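Keeping Trading Cards Flat at the Kitchen Table

My grandmother's rule was that a good deck should never live near the kettle, and after 61 binders I've come around to her way of thinking.
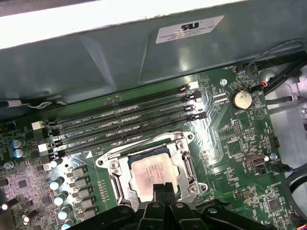
Tassanee Sangkhawat wrote in to ask whether a foil card that has already curled can be saved, or whether she should just trade it away and be done.

Please don't give up on it yet! Slip it in a sleeve, lay it between two sheets of plain paper and put a heavy cookbook on top for 3 days or so (mine is a big old baking one, much splattered). Keep it out of the sun, and wipe the table dry first. Wash your hands before you shuffle, too, especially if there are chips out.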